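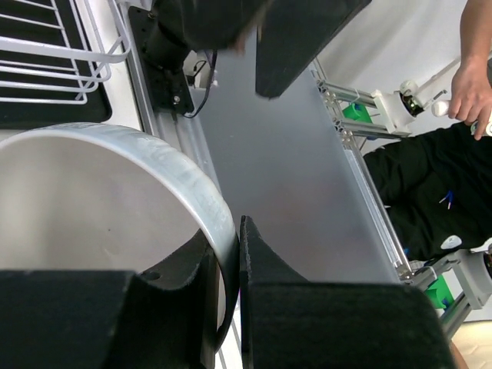
Bol Troson, porcelaine dure émaillée
Référence fabricant : Karus, gamme Troson
Catégorie : vaisselle de collectivité

Description
Bol rond sans anse, destiné au service des soupes, des céréales et des desserts en restauration collective. Pâte de porcelaine dure cuite à haute température, émail sans plomb ni cadmium. Le rebord est renforcé sur 4 mm pour limiter les ébréchures lors des passages en tunnel de lavage.

Caractéristiques
Contenance utile : 40 cl
Empilage : par colonnes de 200 mm de hauteur au maximum
Garantie contre l'écaillage du bord : 3 ans
Four à micro-ondes : oui
Four traditionnel : oui, hors choc thermique
Flamme directe et plaque à induction : non

Conditionnement
Carton alvéolé, intercalaires en papier non blanchi. Les palettes complètes sont préparées à l'entrepôt Benavides ; le délai de mise à disposition est confirmé avec l'accusé de réception de commande. Les commandes au détail sont expédiées sans intercalaires supplémentaires.

Entretien
Lavage en machine, panier à picots recommandé. Éviter les détergents chlorés, qui ternissent l'émail à la longue. Les traces grises laissées par les couverts en inox sont un dépôt métallique et partent avec une pâte nettoyante douce — ne pas utiliser de paille de fer. Laisser refroidir avant empilage.

Compatibilité
Le couvercle Wurkik en polypropylène s'adapte au rebord renforcé. Il ne convient pas aux bols de l'ancienne gamme, dont la lèvre est plus fine. Le couvercle est vendu séparément et doit être retiré avant passage au four traditionnel.

Remarques
De légères variations de teinte sont possibles d'une cuisson à l'autre et n'ouvrent pas droit à échange. Pour un réassort, indiquer le numéro de lot imprimé sous le pied. Marquage au logo sur devis, à partir d'une palette ; les fichiers sont à transmettre avant fin juin pour une livraison à la rentrée.

Contact technique : Fergus Lindsay, service collectivités.
Fiche de sécurité alimentaire disponible sur demande.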